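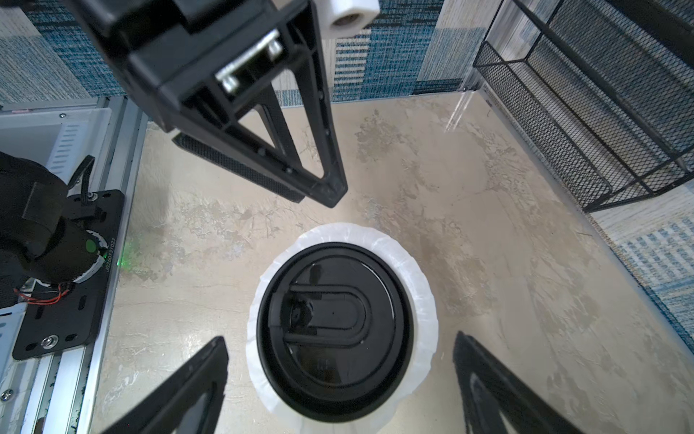
Bemau Police Make Two Arrests in Fuel Pump Card Skimming Case

July
By Paweena Duangkaew, Public Information Office, Bemau Police Department

BEMAU -- Detectives of the Bemau Police Department Property Crimes Unit have arrested two people on suspicion of installing card skimming devices inside fuel pumps at stations in Bemau and neighboring Prutitz. Three devices have been recovered and are being held as evidence. The arrests were made without incident shortly after 5 a.m. at a rented storage unit on the east side of Bemau.

The case was opened after the fraud desk of a local credit union reported a pattern of unauthorized withdrawals on accounts whose holders had bought fuel at the same station on the Grarnholm road. Detectives compared transaction times supplied by the credit union with the station's pump records and narrowed the activity to a single pump. A state weights and measures inspector opened the cabinet with a detective present and located a circuit board connected between the card reader and the pump controller. The security seal on the cabinet door had been cut and replaced with a label of similar size and color.

A second device was found at another station in Bemau during a follow-up inspection. The third was found in Prutitz by a station employee, who noticed that the serial number on the seal did not match the number in the station log and called the non-emergency line.

Data recovered from the devices contained 122 distinct card numbers. Of these, detectives have so far matched a portion to reported losses. The largest single reported loss is $600, taken in one withdrawal at a cash machine in Grarnholm. The remaining numbers have been passed to the issuing banks, which will contact cardholders directly. The department will not telephone cardholders to ask for account numbers or PINs.

"The devices were internal and could not be detected by a customer at the pump," said Detective Sergeant Ulises Apaza, who supervises the investigation. "Pulling on the card slot would not have shown anything. The seal log is what located the third unit, and we are asking every operator to keep that log current."

The names of those arrested are being withheld pending arraignment. Both are being held at the county detention facility on suspicion of possession of a scanning device, identity theft and unlawful entry of a locked enclosure. The charges are accusations only, and both are presumed innocent unless proven guilty in court. Further charges may be filed once the forensic examination is complete.
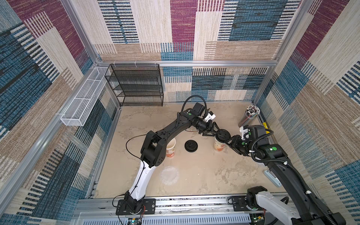

Workcell interior with aluminum extrusion rails, fabric wall panels and two robot arms.

Forensic examination

The circuit boards are being examined by Anselmo Figueiredo of the department's digital evidence section. Preliminary work shows that all three boards use the same memory layout and transmit by short-range radio, so that stored card data can be collected from a parked vehicle without reopening the pump. The boards carry no manufacturer's marking. A written report is expected to go to the prosecutor's office before the first hearing.

Detectives also seized a set of pump cabinet keys, a laptop computer, a quantity of blank magnetic stripe cards and a roll of adhesive labels from the storage unit. The keys are of a common pattern -- one key can open many pumps of the same model -- and the department recommends that operators replace factory locks.

Information for station operators

Operators should check cabinet seals at the start and end of each shift and record the serial numbers. If a seal is broken, missing or does not match the log, the pump should be taken out of service and left closed. Do not remove any device. Call the department and keep camera recordings from the previous 30 days.

Information for cardholders

Anyone who bought fuel with a card at the pump in Bemau or Prutitz since the start of spring should review account statements and report unfamiliar charges to the card issuer first. A police report can then be filed at the Lopes Street station, front desk, between 8 a.m. and 6 p.m. Bring a copy of the statement and, if available, the fuel receipt.

Persons with information about the case may contact Detective Sergeant Apaza through the Property Crimes Unit. Media inquiries should be directed to Paweena Duangkaew at the Public Information Office.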